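Robot Learning from Demonstration
Handout 12: Hand Guiding and Remote Control
Lwazi Mthembu | April

In hand guiding, the operator holds the arm and moves it through the task. In remote control, the operator moves a leader device and the robot follows. Students will use both methods in Lab 3917.

Before recording, confirm that the gripper responds over its full range. Record 31 demonstrations for each method. Vary the starting position of the garment – small shifts are enough – and keep failed attempts in a separate folder. Do not trim pauses, as they often mark the points at which the operator made a decision.

Cloth requires special attention. It has no fixed shape, and a fold can hide the edge that the operator intends to grasp. Review the wrist view at each approach and note whether a hem, seam or cuff can be identified. 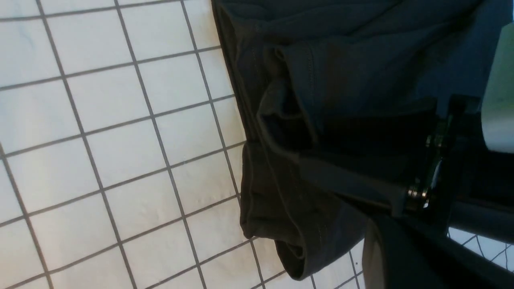
Figure 1. Wrist view: gripper over the folded lower part of a dark garment on a tiled floor.

Reports should compare the two methods by completion time and number of regrasps. Required reading: course reader, p. 138.

Related items
Handout 11: The Teddale Leader Arm
Lab guide: Recording with Kamel
Reading list: Bivine Cloth Tasks

Contact: Course Office, Grukik Institute | Back to top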